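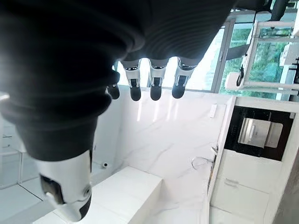
¿Por qué una banda de metal vuelve a grabar canciones que ya había publicado en una maqueta?

Casi siempre para presentarlas a un público que no conoció la maqueta, y de paso para fijar cómo suenan en directo después de haberlas tocado durante años.

Figura 1. Mano robótica gris oscura y blanca, con las yemas de los dedos en negro mate.

4. De la maqueta al disco: la canción que vuelve

4.1. De dónde salió el corpus

Empiezo por confesar que esta sección iba a ser una nota al pie. Yo estaba escribiendo sobre portadas (el capítulo anterior, para quien se lo haya saltado) y me puse de fondo el segundo álbum de Stirnitz, y al llegar al tercer corte me di cuenta de que me sabía la letra entera. Fui al cajón, saqué la maqueta en casete y allí estaba la misma canción, más rápida, con el bombo enterrado y un grito al final que en el álbum ha desaparecido. Me pasé la tarde comparando las dos versiones y las portadas se quedaron esperando.

El corpus que manejo reúne 786 álbumes de sludge, doom y metal alternativo, todos con una maqueta o un EP previo localizable. Lo de «localizable» es menos cómodo de lo que parece. Hay maquetas que solo existen en copias de copias, con la velocidad alterada y los títulos escritos a mano por alguien que no tenía claro cuál era cuál. Cuando no pude escuchar la grabación, el álbum quedó fuera, por mucho que me doliera (y con los primeros de Lernolholm me dolió bastante, lo digo ya para que no me escriba nadie preguntando por ellos).

De ahí salieron 877 canciones regrabadas. Llamo regrabada a toda canción que aparece en el álbum con una toma nueva de, al menos, voz y batería. Las remezclas no cuentan. Las tomas antiguas con una guitarra añadida encima tampoco, aunque reconozco que aquí la frontera es porosa y que Remo Farina, que leyó un borrador, la habría puesto en otro sitio. Él propone fijarse en si la banda la anuncia como nueva. A mí ese criterio me parece arriesgado, porque las hojas de promoción de esta época anuncian como nuevo casi cualquier cosa.

Además leí 3,000 comentarios de foros y listas de correo en los que se discutía alguna de estas canciones. La codificación la hicimos 2 personas, Anwara Mollah y yo, por separado y sin hablarlo hasta el final. Donde no coincidimos, volvimos a escuchar las dos versiones juntos y discutimos. Algunas discusiones fueron largas.

4.2. Lo que cambia entre una versión y otra

El cambio más frecuente es el tempo, y va casi siempre en la misma dirección: la canción se frena. Yo esperaba lo contrario. Tenía en la cabeza la imagen del grupo que gana técnica y acelera, que es lo que pasa en el thrash, pero en el repertorio que estudio la técnica se gasta en otra cosa. El batería que en la maqueta corría hacia el estribillo ahora se permite llegar tarde. El riff respira y las notas largas, que antes se comían unas a otras, duran lo que tienen que durar.

Zondov es el caso que más me gusta para explicarlo. La canción que cierra su álbum de debut había abierto la maqueta, y entre una y otra apenas cambian las notas. Lo que hace el grupo es quitar. Desaparece la segunda guitarra de la estrofa, desaparece el doblaje de la voz y el puente se queda en bajo y platos. Quien venga de la maqueta puede sentir que falta algo — yo lo sentí las primeras veces —, pero cuando por fin entra el muro de guitarras el efecto es tremendo, y con la segunda guitarra sonando desde el principio no habría manera de conseguirlo.

Gumaro Zepeda, que tocó el bajo en varias grabaciones del corpus y tuvo la paciencia de contestarme por teléfono, lo cuenta con menos ceremonia: «En la maqueta tocábamos todos todo el rato por miedo a que se notara que sobrábamos». Le pregunté si esa decisión de quitar venía del productor. Me dijo que a veces sí, pero que muchas veces venía de la furgoneta, de escuchar grabaciones de conciertos volviendo a casa y darse cuenta de que los momentos con menos instrumentos eran los que hacían callar a la sala.

El segundo cambio tiene que ver con la voz. En la maqueta conviven a menudo el grito y la voz limpia dentro de la misma frase, sin mucho plan, como si el cantante fuera probando. En el álbum se reparten el terreno: grito en la estrofa, melodía en el estribillo, o al revés en los grupos que quieren llevar la contraria. Esa división ha recibido muchas críticas (se la acusa de fórmula, y en los peores discos lo es), aunque conviene escuchar también lo que resuelve. Un cantante que sale de gira tiene que llegar entero a la última fecha, y separar registros le da descansos. Varios de los músicos con los que hablé mencionaron la garganta antes que la estética.

Las letras se tocan menos. Se corrige algún verso, se cambia un nombre propio, se suprime una palabrota o se añade. El caso de Stirnitz que me hizo empezar todo esto es una excepción preciosa: la estrofa central pasa de la segunda persona a la primera, y lo que en la maqueta era un reproche se convierte en una disculpa. La música es casi idéntica. He escuchado las dos seguidas tantas veces que ya no sé cuál prefiero.

4.3. Dónde se coloca la canción regrabada

Esto me parecía un detalle menor hasta que Anwara insistió en mirarlo. Una banda que regraba una canción tiene que decidir en qué punto del álbum la pone, y esa decisión dice mucho de a quién se está dirigiendo. Abrir con ella es un guiño a los de siempre: ya nos conocéis, seguimos aquí. Ponerla en mitad de la segunda cara suena más a relleno, y en los foros se lee así con bastante mala leche. Cerrar con ella es otra historia, y es la opción que eligen los grupos que han cambiado más de estilo. El disco avanza hacia terrenos nuevos y termina en el lugar de partida.

El sello Fontana tenía una costumbre particular. Sus álbumes colocaban la canción regrabada en segundo lugar, detrás de una introducción instrumental, con una regularidad que hace pensar en una norma de la casa. Tincuța Cârstea, que se encargó allí de la secuenciación de varios lanzamientos, me lo matizó en un correo: norma no había, pero las emisoras universitarias se saltaban las introducciones y ponían lo primero que tuviera batería, así que interesaba que ahí estuviera una canción rodada. Me encantó esa respuesta, porque yo llevaba semanas construyendo una teoría sobre el umbral y el rito de entrada. La teoría está en una carpeta y ahí se queda.

4.4. La maqueta como original

Los comentarios de los foros son otra cosa, y aquí me pongo un poco más serio. La queja típica dice que la versión de la maqueta era «la de verdad». Al leer muchas seguidas se ve que la palabra verdad se usa para cosas muy distintas. Para algunos significa primera en el tiempo. Para otros, mal grabada, con el siseo como garantía de que allí no hubo dinero. Y hay un grupo, el que más me interesa, para el que significa la versión que yo tenía cuando tenía aquella edad. Un usuario defendía con uñas y dientes una toma de Lernolholm en la que el batería se pierde de forma evidente, y lo sabía, lo decía él mismo, y añadía que sin el fallo no reconocía la canción.

(Sí, acabo de citar a Lernolholm después de excluirlos. El comentario entra en el análisis de foros, que no exige disponer de la grabación. El álbum sigue fuera.)

Trilok Bansal me ha objetado que estos lectores no representan al público general del género, y tiene razón. Quien entra en un foro a comparar maquetas ya es un tipo de oyente muy concreto. La mayoría de los compradores del álbum conoció la canción en el álbum y para ellos la maqueta, si llegan a escucharla, es la rareza. He intentado separar los dos grupos a partir de lo que cuentan sobre sí mismos, con resultados desiguales: mucha gente presume de haber estado allí desde el principio, y comprobarlo no está a mi alcance.

Lo que sí aparece en ambos grupos es el concierto como árbitro. Cuando la banda toca la canción en directo, los comentaristas apuntan enseguida qué versión ha sido, y lo habitual es una mezcla: el tempo del álbum con el final de la maqueta, o la estrofa desnuda seguida de un estribillo gritado a la antigua. Zondov llegó a recuperar sobre el escenario la segunda guitarra que había quitado en el estudio. A Gumaro le hizo gracia que yo viera ahí una síntesis entre las dos grabaciones. Según él, el guitarrista se aburría.

4.5. Algunas cautelas

Me faltan cosas. Las maquetas que circulan son las de los grupos que luego publicaron álbum, y de los que se quedaron por el camino apenas sé nada, de modo que el frenado del tempo que describo en 4.2 vale para quienes consiguieron grabar en condiciones. También he dejado sin tratar el coste del estudio, que pesa muchísimo: una canción ensayada durante años se graba en pocas tomas, y cuando las horas se pagan por adelantado eso puede decidir el repertorio de medio disco. Tincuța me ha prometido unas hojas de sesión de Fontana en las que constan los tiempos por canción. Si llegan antes de la próxima revisión, irán en un apéndice junto a la tabla de tempos, que de momento está ordenada por sello y debería estarlo por año.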